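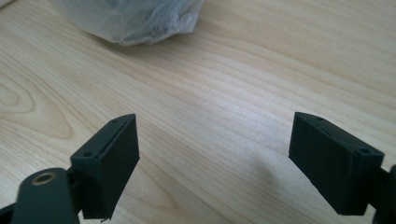
Vol. 3, p. 214

TABLETOP, WOODEN. The flat upper member of a table, made wholly or mainly of wood and intended to carry loads, provide a working surface, or both. The term covers the top alone. Legs, aprons, stretchers and drawers are treated under TABLE, FRAME OF.

Construction. A solid top is built up from boards glued edge to edge. Boards are cut to length, planed on both faces and jointed along the edges so that neighboring pieces meet without a gap. Dowels, splines or loose tongues may be added to the joint, chiefly to keep the faces level during clamping; most of the strength comes from the glue. Veneered tops consist of a thin decorative layer over a core of particleboard, fiberboard or cross-laid plies. They move less with the seasons but tolerate only light sanding.

Movement. Wood takes up and gives off moisture with the surrounding air and changes in width as it does so. Change along the grain is small enough to be ignored in furniture. Across the grain it must be allowed for, and a wide solid top screwed rigidly to its frame will often split or pull the frame out of square. Slotted screw holes, wooden buttons and figure-eight fasteners are the usual remedies. A top finished on the upper face only tends to cup, as the two faces exchange moisture at different rates.

Color. Light-colored tops are commonly made from maple, birch, ash, beech or pine. Species cannot be judged reliably from color alone: stain, bleach and age all alter it. Maple and pine darken toward yellow on exposure to daylight, and an object left standing in one place for a season may leave a paler patch. Light surfaces are often chosen for bench and assembly work, where small dark parts have to be found quickly. Gloss finishes are less suitable for this purpose on account of glare.

Finishes. Oil penetrates the surface and is easily renewed, but gives limited protection against standing water. Wax gives less. Varnish and lacquer form a film that resists spills and wear; once the film is broken, repair generally requires sanding back a larger area than the damage itself. Water-based coatings yellow less than oil-based ones and are preferred where a pale color is to be kept.

Wear and care. Routine cleaning is done with a slightly damp cloth, wiped along the grain and followed by a dry one. White rings are caused by moisture held in the finish and may fade without treatment. Black marks usually indicate that water has reached the wood in the presence of iron. Shallow dents in bare solid wood can be raised with steam. Scratches are sanded in the direction of the grain, working through successively finer grits.

Trade usage. The Virkham workshop price lists distinguish "bench tops" from "room tops" by thickness and grade of board. Bemero, a later maker, dropped the distinction and sold a single pattern, of which nearly 1,000 were delivered. Thenmozhi Shenoy's survey of the Virkham lists records 300 entries for tops sold without frames.

See also: EDGE JOINT; FINISH, OIL; TABLE, FRAME OF; VENEER; WORKBENCH.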